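**Locking nut key doesn't fit my alloys. Am I stuck with these wheels?**

*Mark Anthony Pangilinan*

Bought a used Bromen estate in November with a set of Ritholm alloys on it. The seller handed me the locking nut key in a little pouch, very ceremonial. I now have a slow puncture at the back and have discovered that the key belongs to some other car, possibly some other decade. It goes in halfway and spins.

The dealer quoted me £300 to "investigate", with no promise of nuts coming off at the end of it. The tyre cost £88. Is there a cheaper way, or do I just top it up every morning until one of us gives out?

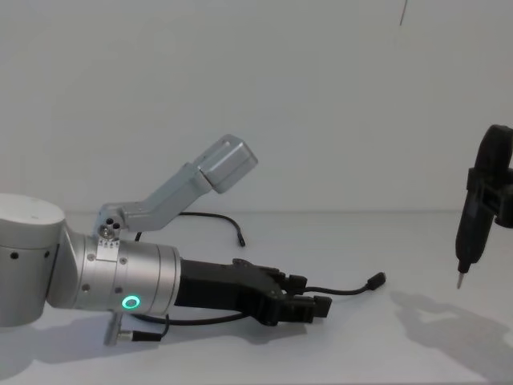 I've been through the boot, the glovebox and under the spare. There's a code on the pouch, 2061, which the dealer says means nothing to them.

---

**samonte_tyrebay**

Don't pay the 300. Ring a few independent tyre places and ask if they have a locking nut removal set. Most do, and most will want far less than that for four nuts. Ask before they start what they charge if a nut snaps, and whether they cover scratches to the alloy.

Have a look at the nuts yourself first. If they have a spinning outer collar they take longer, and it helps to say so on the phone. Please don't let anyone go at them with an impact gun and a hopeful expression.
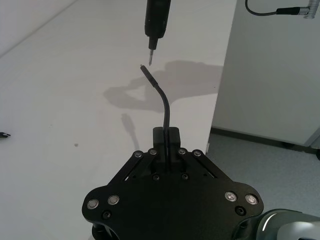 *1 min read*

Once they're off, fit plain nuts, or buy a new locking set and write the key code somewhere that isn't in the car. Check the seat shape too, as Ritholm did both tapered and radius. The wrong one will go on quite happily and then work loose. Torque figure is in your handbook.

---

**grumpy932**

Had the same on mine in Covorside. Hammered an old socket on, got three off, lost the socket to the fourth. It is still on there. Sold the car with it.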